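Cleaning and mending kids books – and other paper things about the house

Jotted down for whoever wants it. Add your own at the bottom if you've got better.

Sticky covers. Glossy ones only, never the matte or cloth. Cloth barely damp, wrung out till you think it's too dry, then wrung again. One drop of dish soap in a bowl of water is plenty. Wipe from the spine outward, dry straight off with a tea towel. Don't let water sit on the edges, the board swells up and never goes back down.

Jam and honey – scrape first. Back of a butter knife, or an old library card. Then the damp cloth.

Sticker gunk. Eucalyptus oil on a cotton bud. Test a corner of the back cover before you go near the front! Some inks lift. Leave it 2 minutes, roll the gunk off with your thumb, wipe with a clean dry bit of rag. Smell goes in a day or so. If you've no eucalyptus, a hair dryer on low will soften most labels enough to peel. Go slow, keep the angle flat.

Crayon on board pages. Soft white eraser first, the art kind, not the pink one off the end of a pencil – that smears colour everywhere. Whatever's left, leave it. Seriously. I've rubbed right through to the grey more than once.

Biro – no luck ever. If anyone has a trick let me know.

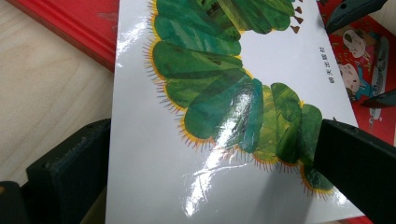
Page last changed: 2013-09-24

Glossy picture books with a big illustration right across the front, like the green caterpillar, are the easiest of the lot. Dark busy colours hide a fair bit. White parts of a cover are the bother, they go grey with finger grease. For that, a dry microfibre first, then the damp one. No spray cleaners, they leave a haze you can only see when you tilt it to the window, and then you can't stop seeing it.

Torn pages. Not ordinary sticky tape. Goes yellow, goes brittle, then the page tears again right alongside. Get proper document repair tape, newsagent or craft shop should have it. Line the tear up on a flat table, lay the tape down from the spine side, smooth it with the bowl of a spoon. For little tears in ordinary paper a smear of PVA on a toothpick does fine. Baking paper both sides, shut the book, heavy pot on top overnight.

Loose spine. Knitting needle dipped in PVA, slide it down the hollow between spine and pages, twist it about, pull out. Wipe off what oozes. Rubber bands round the whole book (over baking paper or they'll leave a dent) and leave till next day. Sotiris Sarantis told me to use a bamboo skewer instead and he's right, it holds more glue, but mind the point.

Musty smell. Big plastic tub with a lid. Open jar of bicarb in one corner, books stood up on their ends and fanned a bit. Lid on, 7 days. Change the bicarb and go again if it's still whiffy. Cat litter works the same, the plain clay sort, unscented. Coffee grounds just make them smell of coffee and mould. If there's fuzzy stuff you can see, take it outside, brush it off away from the house, wear a mask. Really bad ones go in the bin, don't put them back on the shelf with the others.

Silverfish. Seal the book in a zip bag, squeeze the air out, freezer for 2 weeks. Let it come back to room temp IN the bag before opening or you get condensation on the pages. Vacuum the shelf while your waiting, corners especially. I keep a few cloves in a twist of muslin at the back. Theano Karagiannis reckons bay leaves. Either or.

Wobbly damp pages. Fresh spill – paper towel between each pair of pages, shut it, swap the towel every hour or so. When it's nearly dry press it under weight. No oven. No microwave, there's staples in some of them.

Shelves. Leave a bit of a gap behind for air, specially on an outside wall. Sun fades red first, then everything else, so not opposite the big window. Tall thin books lean and warp if the row's half empty, so put a brick in a sock on the end. Ugly but works.

Covering paperbacks. Clear contact, cut 3 cm bigger all round. Peel a strip at a time, not the whole backing at once. Ruler to push the bubbles out. Any bubble left after, prick it with a pin and rub flat. Cut the corners on the diaganal before folding in.

Jigsaw boxes split at the corners same way every time. Cloth tape on the inside, not the outside, looks a lot neater.

Recipe cards next – got a heap of notes on getting butter out of those, will type them up when I get a minute.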